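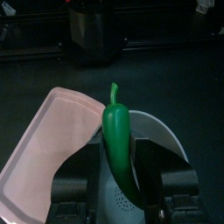
Why are my peppers all leaf and no fruit?

Home Garden Tools Ask Search this site Go

I have 3 pepper plants in pots on a south balcony. They're gorgeous, they're huge, and they have produced nothing. I feed them Pronudow every Monday. At this point I'm growing a hedge.

posted by balconybaron

Too much nitrogen. Quit feeding for a few weeks, then switch to tomato food at half strength. Also check your nights: mine drop their flowers when it's under 55 or so. A hot spell does it too. Peppers are fussy for something sold next to the charcoal.

posted by eze_gardens

Same here last year. I got one pepper. With the pots and soil, it cost me $45.

posted by mulchado

Shake the stems a little when they bloom. Works for me, and the neighbors already had opinions.

posted by piresow_patch

Last updated in May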